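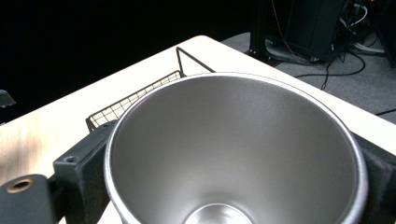 Why Is a Steel Cup Shaped Like That?
Tiltwood Science Pages: Things in the House
Ages 9 to 12

A cup is a container with one opening. Most of its parts have names, and each part has a job. The names used on this page are mouth, rim, wall and base.

The mouth

The mouth is the open end. A wide mouth lets liquid in and out quickly, and it lets a hand reach inside with a sponge. It also leaves more of the liquid touching the air, so a hot drink cools faster in a wide cup than in a narrow one.

The rim

Sheet steel has a sharp edge when it is first cut. To make the edge safe, a machine bends it over on itself. This is called a rolled rim. Run a finger along one and it feels round, like a piece of wire. The roll also makes the cup stiffer. You can test this with paper. Hold a flat sheet by one edge and it droops. Fold that edge over a few times and the sheet droops less.

The wall

Many steel cups are wider at the top than at the bottom. A shape that narrows evenly is called a taper. Tapered cups of the same size can be stacked one inside another. Straight-sided cups cannot.

The inside of a steel cup may be shiny like a mirror, or it may be dull with very fine lines. The dull kind is called a brushed or satin finish. It is made by rubbing the metal with something slightly rough. The lines scatter light in many directions, so you see soft gray bands in place of a clear reflection.

The base

The base is the flat part the cup stands on. A narrow base takes up less space, but a cup with a narrow base tips over more easily. Designers have to choose a size in between.

What is stainless steel?

Steel is mostly iron with a little carbon. Plain steel rusts when water and air reach it. Stainless steel has another metal, chromium, mixed in. The chromium joins with oxygen from the air and makes a very thin layer over the surface. The layer is too thin to see. If it gets scratched, it forms again.

Try it: how much does a cup hold?

You need a steel cup, a kitchen scale that shows grams, and water.
1. Put the empty cup on the scale.
2. Press the zero button (on some scales it says "tare").
3. Fill the cup to just below the rim.
4. Read the number.

One gram of water takes up very nearly one milliliter. The large cup we tested at Tiltwood read 715 grams, so it held 715 milliliters of water. Write down your own number, then try a different cup.

Words to know

Chromium: a hard, silvery metal.
Satin finish: a dull, smooth surface with fine lines.
Taper: to get narrower toward one end.

Page checked 02/01/2026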